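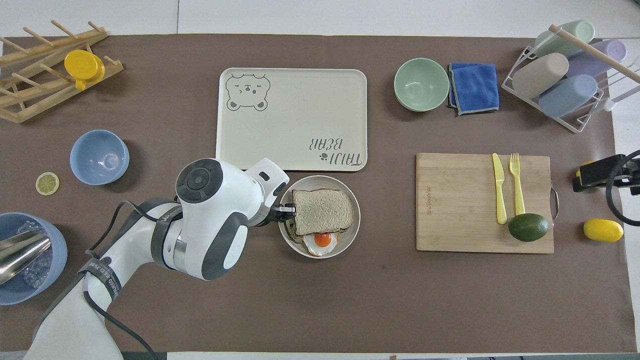

About Plornari

Home | About Us | Standards | Training | Contact

Print this page | E-mail this page

Plornari develops codes of practice for robotic arms used in food preparation and other domestic tasks. The organisation maintains the Presa Code, a set of 84 clauses governing the layout of work surfaces, the handling of tableware and the conduct of operators.

The Code requires that each task be carried out on a defined work area, with its items recorded before the arms are enabled. At our Voltley centre, breakfast exercises are set out on a brown mat, with plates, bowls, a cutting board and plastic cutlery each assigned a position. Where 2 arms share a table, the operator must confirm that both can reach their stations without crossing.

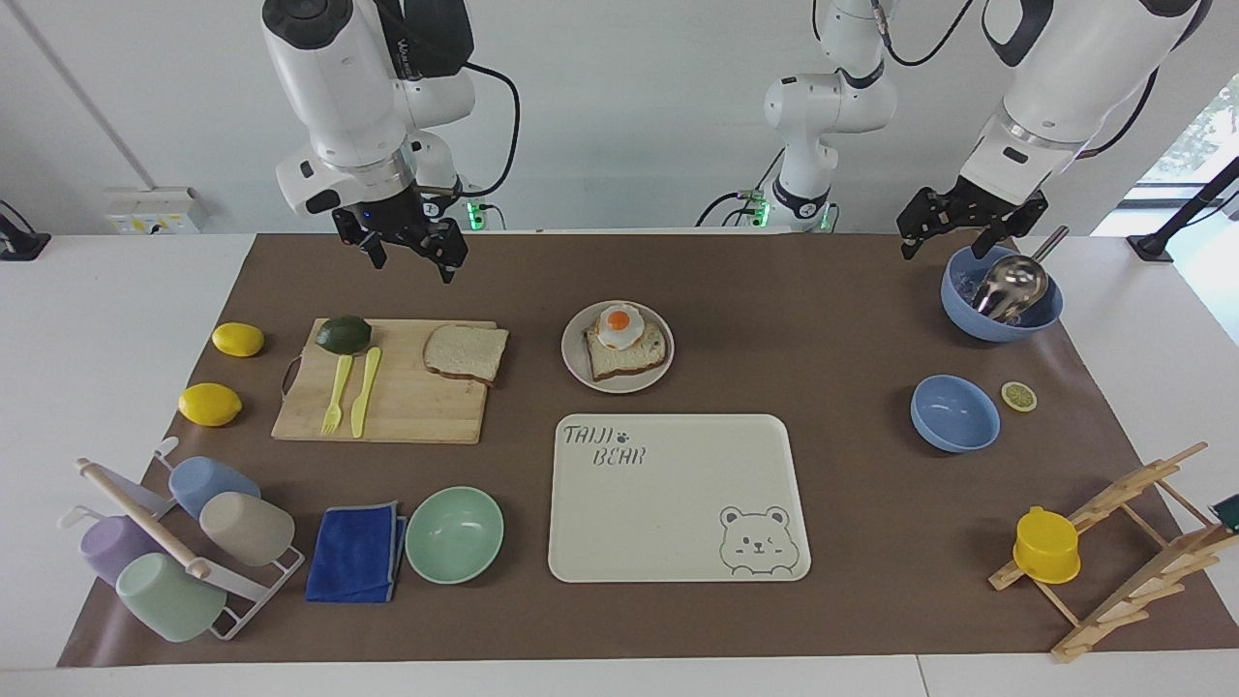 Clearances between grippers and crockery are verified at the start of every session, and again whenever a dish is moved to a new station. Departures from the approved layout are entered in the session log and reviewed under Clause 31.

The Soliman Programme, offered each July, provides instruction in the Code to technicians, teachers and laboratory supervisors. To date, 656 participants have completed the programme. Enquiries concerning enrolment or licensing of the Code should be directed to the Standards Office.

Last updated January 29, 2018

2 Comments | 31 Shares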